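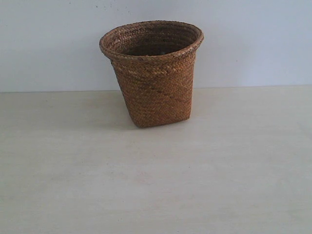
Where Does an Empty Bottle Go?

When you finish a drink, you are left holding a bottle with nothing in it. It feels like trash, but most plastic bottles can be used again if they end up in the right place. The right place starts at home, with a basket or a bin that is only for bottles.

This page is about sorting empty bottles. It explains what a bottle is made of, how to get one ready, and what happens to it later.

What is a bottle made of?

A clear drink bottle is usually made from a plastic called PET. The letters are short for a long name, polyethylene terephthalate. PET is light and strong, and you can see through it. It starts out as small pellets. A machine melts the pellets and shapes them into a little tube with a threaded top. Then the tube is warmed and air is blown into it, and it swells up inside a mold like a balloon. The mold gives the bottle its ridges and rings. The ridges make the thin walls stiffer, so the bottle does not fold up in your hand when you drink.

The cap is often made from a different plastic. So is the ring that stays on the neck after you twist the cap off for the first time. Before you open the bottle, the ring and the cap are joined by tiny bridges of plastic. Twisting the cap snaps them. If the bridges are already broken when you buy a drink, someone may have opened it before you.
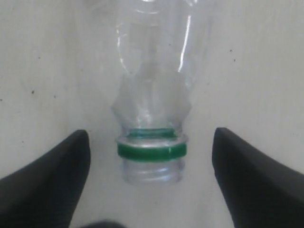 The neck of a clear bottle, with its green ring. The threads that hold a cap are at the mouth.

You do not need to take the ring off. At the recycling plant the bottles are chopped into flakes and put in water. PET flakes sink. Flakes from most caps and rings float, so they can be skimmed off the top.

Getting a bottle ready

1. Empty it. Pour what is left down the sink.
2. Rinse it with a little water and shake it. Sticky juice brings ants, and it also makes the basket smell.
3. Turn it upside down over the sink and let it drip.
4. Check the rule about caps where you live. Some towns want the cap screwed back on. Others want it off.
5. Put the bottle in the basket.

Labels can stay on in most places. They come off at the plant. 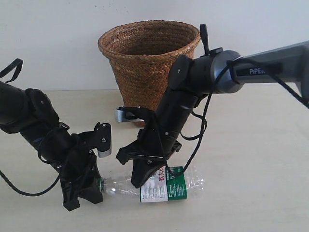
A plastic water bottle on its side on the table, in front of the woven basket.

What kind of basket?

Any container that stands up by itself will do. A woven basket works well for bottles. It is light enough for a child to carry. A basket that is wider at the top than at the bottom is easy to drop things into, and a thick rim gives you something to hold.

Woven baskets are made by crossing flat strips over and under each other. When the strips cross on a slant you get diagonal lines or a zigzag pattern. People have made baskets this way for thousands of years, out of whatever grew nearby, such as grass, leaves, straw or the stems of climbing palms.

A woven basket has one problem. Water can get through the gaps, and if the strips stay damp they can grow mold. So drain your bottles well before they go in. A plastic bin can be washed out with soap, and some families like that better.

Keep the basket close to where people finish their drinks. If it is down in the basement, bottles will pile up on the table.

What happens next?

When the basket is full, it is emptied into the recycling cart or taken to a collection point. At the Grekemen sorting center, the bottles ride on a moving belt past workers and machines that separate them from cans and paper. Then they are pressed into big blocks called bales.

The bales go to another plant to be washed and chopped. Clean flakes can be melted and made into new bottles, and they can also be spun into thread for fleece jackets, carpet and the stuffing in sleeping bags.

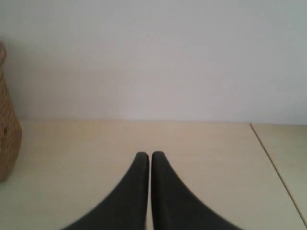 Stockdale, November 10, 2025

Try it at school

The children in Venkatesh Iyengar's class kept a bottle basket in their room for 14 days. They wrote down each bottle that went in, and the total came to 77. Of those, 70 were clear.

You can do the same at home or in your classroom. You need a basket, a sheet of paper and a pencil. Put the paper on the wall next to the basket and make a mark every time a bottle goes in. Use one column for clear bottles and one for colored ones.

Words to know

Bale: a large block of material pressed tightly together.
Flake: a small, flat piece.
Pellet: a small, hard bit of plastic that has not been shaped yet.
Threads: the raised lines around the neck of a bottle that the cap screws onto.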